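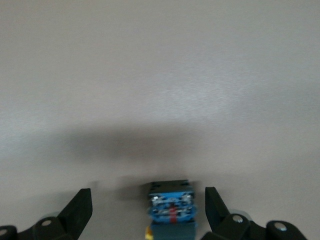 Diffuse shadow on a pale gray matte surface.

Home Topics Light Index
Reading time: 2 min

Penumbra (optics)

A penumbra is the partly lit outer zone of a shadow. It forms when the light source has a measurable width, so that an object blocks only part of it. The fully dark zone is the umbra. Penumbra width grows with the size of the source and with the distance between object and surface. A point source produces no penumbra under ray optics.

Filed under: Optics, Light and shadow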